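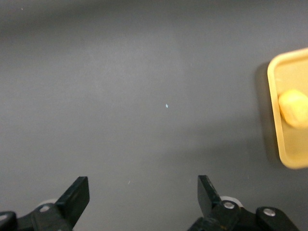 To: Terminal Equipment Working Group list
From: Madalena Salgado
Subject: Re: Charging windows for the electric yard tractors at Surkstead

Dear colleagues,

Thank you to everyone who sent comments on the January draft. I am replying on the list so that the Dulterley and Pitero offices have the same information as Surkstead. The earlier message from the Surkstead operations desk is quoted in part, with my replies under each point.

> The draft asks us to plug in every tractor at the end of each shift. With
> the present layout this means that the vehicles from the north stacks cross
> the rail transfer lane at the same time as the reefer team. Would it be
> acceptable to charge the north group during the meal break instead?

Yes. The draft was written with the Dulterley layout in mind, where the charging row stands beside the workshop and no lane has to be crossed. Surkstead may charge the north group during the meal break, provided that each vehicle returns to work with enough charge to finish the shift and that the shift supervisor records the change in the equipment log. The south group should stay on the original plan. Section 4 will be reworded to say "at a fixed time agreed by the terminal" and will no longer mention the end of the shift.

> We also ask for a ruling on the cable supports. Two drivers have reported
> that the cable arm on the outer posts is hard to reach from the step, and
> they are getting down on the traffic side to plug in.

Drivers should not get down on the traffic side under any circumstances – please repeat this at the next shift briefing. Halilović, the supplier of the posts, has offered a longer arm that fits the existing mounting plate. I have asked for a set to be sent to Surkstead first. Until it is fitted, the outer posts are to be used only by vehicles that have been reversed in, which places the socket on the walkway side.

> Third, the draft gives 2000 operating hours as the interval for the battery
> coolant check. The maintenance booklet we hold says 600. Which figure
> applies?

Both figures are correct, for different checks. The visual check of level and hose connections is due every 600 hours and can be done by the terminal's own technicians. The full coolant test is due every 2000 hours and must be done by the supplier. The draft left out the first of these, and I apologize for the confusion. Any tractor that has passed 600 hours without a visual check should be taken out of the rotation until the check has been completed. At the last reading unit 563 was already over this limit, so I would ask Surkstead to begin there.

> Finally, are we expected to keep the diesel units in reserve through the
> summer?

The working group has not reached a decision. Pitero wishes to release its reserve units as soon as the second transformer is in service, while Dulterley would prefer to keep its own for one more peak season. My own view is that a terminal should be free to release them once it has completed 100 consecutive shifts without calling on a diesel unit, but this has still to be discussed. For the present, all reserve units are to be kept fueled, insured and parked in their marked bays.

One further matter was raised by telephone and does not appear in the quoted message. The charge reports are reaching this office in three different formats, and the Pitero file leaves out the start time. Please use the template attached to the January draft, with times in 24-hour form and the vehicle number in the first column. Reports should be sent by 10:00 on the working day after the shift.

A revised draft will be sent to this list when Dulterley has returned its comments on Section 6. Changes to the wording may be sent to me directly – questions that affect more than one terminal should come to the list.

Sincerely,

Madalena Salgado
Equipment Standards
Terminal Equipment Working Group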